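Can they do chores yet? Gallery + notes, May

Quick one, typing this up between other things. Tadhg Conneely asked for a page he could send people who keep asking if a machine can put the groceries away. So - picking stuff up, setting it down, shelf work, table clearing. Plain household and stockroom chores. No dancing, no backflips.

Where it stands as far as I can tell:

- **Picking up one thing, on a table, good light.** Pretty much there. Lachlan Hoani's log for Kirui has 535 tries, 400 of them clean. Slow tho.
- **Soft stuff.** Better than I expected. A squashy thing forgives a bad grip. A glass jar doesnt.
- **Tight spots.** Still rough. Something wedged between boxes is most of what a pantry is, and most of what a back shelf in a store is too.
- **Whole chore, start to finish.** No. Fikard timed one bag of groceries at 14 minutes and a person had to step in for the eggs.
- **Folding.** Dont ask. Seperate page coming.

Prices all over the place, not getting into it. Sultance rents by the month, Skesel only sells outright, both want a long call first.

Ketchup pictures next. Tap for full size.

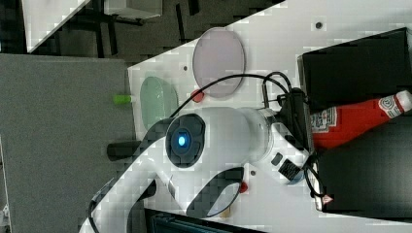
Bottle on its side between two black boxes, gripper right up by it. The tight-spot problem in one go.

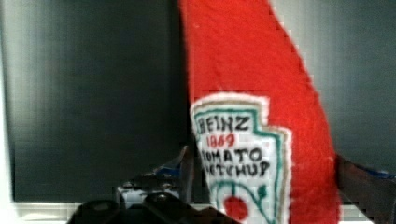 Plush ketchup, held. Label says 1869 and the fabric gives a little at the fingers.

**Would you buy one for the house right now?**

Not for a normal kitchen. If you have one dull job that repeats all day at the same table, maybe rent for a month and see. For home I'd wait until it can do a full bag with no one standing next to it.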